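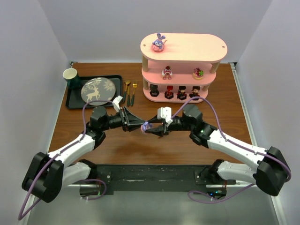 Calcombe Household Words

A list of everyday words that people in Calcombe use for small things kept at home: ornaments, toys, spare parts, odd bits of cutlery, the contents of the drawer by the back door. Each entry gives a word, what the speaker meant by it, and where in the town they grew up.

Version 2, released Feb 25, 2022.

What is in the download

words.csv: the main table, 544 rows, one word or phrase per row
speakers.csv: one row per speaker, 62 in all, with no names
notes.txt: longer remarks that did not fit in a cell
changes.txt: differences from version 1

All files are UTF-8. Fields are separated by commas and quoted where needed. Empty cells mean the question was not asked. A single hyphen means it was asked and the speaker had no answer.

Columns in words.csv

id: a number that stays the same between versions
word: spelt the way the speaker preferred
meaning: in the speaker's own words, shortened if very long
group: one of ornament, toy, kitchen, sewing, tool, paper, other
speaker: matches the id column in speakers.csv
heard_from: parent, grandparent, school, work, unknown
still_used: yes, no, sometimes

The group column was filled in by Tahmineh Mousavi and checked by Keyvan Vahidi. Where they disagreed the row is marked "other" and both choices are in notes.txt. The line between ornament and toy gave the most trouble. Several speakers used the same word for a china dog on a shelf and a plastic one in a bath, and we have kept those as one row. 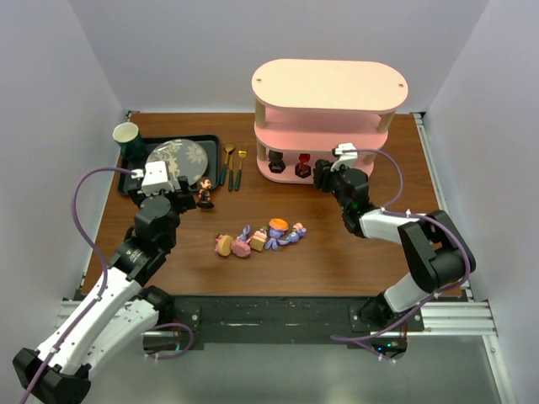

Small figurine close to a black tray on a wooden table.

How the words were collected

Interviews were done in people's homes and at the library, mostly in October. Purificación Benítez and Zohreh Pakzad did the talking and wrote notes by hand. There are no sound recordings. Speakers were asked to name things they already had in the house, then to say what their parents would have called them. We did not read out a list of words first, except with the first four speakers, whose rows have "prompted" in notes.txt.

Spelling is a guess in many cases. "Nubbin", "nubbing" and "knubbin" are left as three rows.

Known problems

Older speakers are over-represented. The streets north of the railway have very few rows. Sewing words come largely from two sisters, so please do not use that group to say anything about the town as a whole.

Row 2000 and row 3000 are test rows that were published by mistake in version 1. They have been removed and their ids will not be used again.

The still_used column was added late and is empty for the early interviews.

Changes since version 1

Merged duplicate rows where word, meaning and speaker all matched
Split "kitchen" from "other"
Replaced street names with the part of town
Fixed accents lost in the first export

Use and credit

Free to use and share with credit to Calcombe Household Words. Please name the version.

Corrections go to Thư Đỗ, who looks after the files. Send the row id and the change you want. New words are welcome too, but they will be held over for version 3.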